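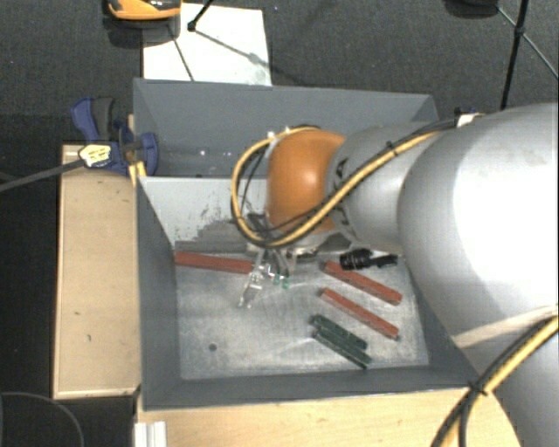

A robot arm reaching into the two-compartment metal bin with a gripper from the Riten comparison

The Riten gripper comparison is a set of bench tests in which several grippers are mounted in turn on one industrial robot arm and used to take parts out of a metal bin. It was set up at the Tekden workshop in Flustport. The first results were released on September 13, 2018.

Setup

The bin has two compartments with a divider wall between them and stands on a wooden surface. A bar clamp holds it in place. Cables for the gripper run along the outside of the arm and are tied to it, with a loop left at the orange joint cover so that the wrist can turn. The parts include rectangular bars in reddish brown and dark green, along with odd-shaped items such as a black piece with a ribbed, cylindrical end.

Method

Each gripper is given the same picking program, run on a Quách controller. A pick counts as good if the part is lifted clear of the bin and held for 2 seconds. Parts that slip, turn out of the fingers or touch the divider on the way up are scored as misses. The bars are put back at mixed angles between runs. Bars lying flat against a wall are scored separately, as stiff fingers often cannot get behind them.

Results

In the first round, a gripper with soft-tipped fingers made 596 good picks out of 609 tries. A plain parallel gripper did nearly as well in the middle of the floor but fell to 90 percent along the walls. Most of its misses there came from the fingers touching the metal before they closed.

A second round, begun in December, uses the same arm and controller with shorter fingers on both grippers.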